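About Cirireo

Cirireo runs a contract laundry in Prilbridge for hotels, clinics and two residential schools. The firm was started in April as a spin-off of Odwood and now handles 124 client accounts. Most of the volume goes through tunnel washers. Small lots, sorted by client and color, go through front-loading machines, and these are the lots we have automated first.

A humanoid robot carries the small lots to the machine and moves the cloths by hand. It has two arms and fingered hands, so the washers needed no modification.

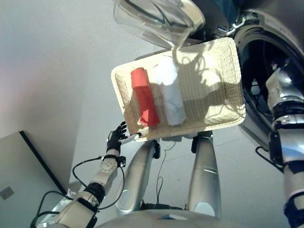
Small-lot cell, Prilbridge: one hand on the basket, the other in the drum opening.

Before the cell was set up, an operator bent to a drum door some 20 times an hour. That task has been removed from the job description. Operators now plan lots, clear stoppages and inspect finished cloths – work that was previously fitted in between loads. Each operator completes a training module on safe entry to the cell, written with our integrator, Leung, and is paid for the hours.

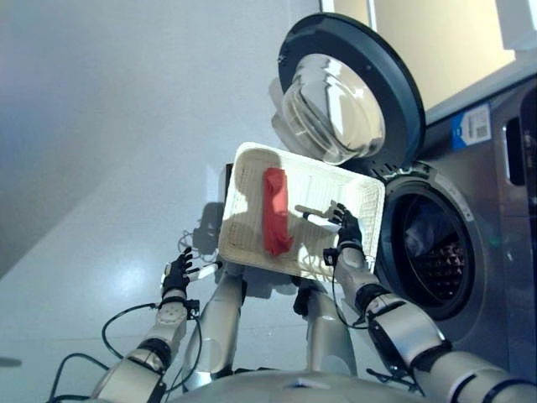

Shift patterns did not change. Pay grades did: cell operation is graded one step above machine loading, and current loaders have first claim on the posts. Any operator may stop the robot without giving a reason. Stops are logged by cause, not by name, and the log stood at 1147 entries at the last review – most of them cloths picked up in pairs.

Efa Gronow manages operations and answers questions about the cell, including requests from client staff who wish to visit.

Page last revised Sunday, August 20, 2023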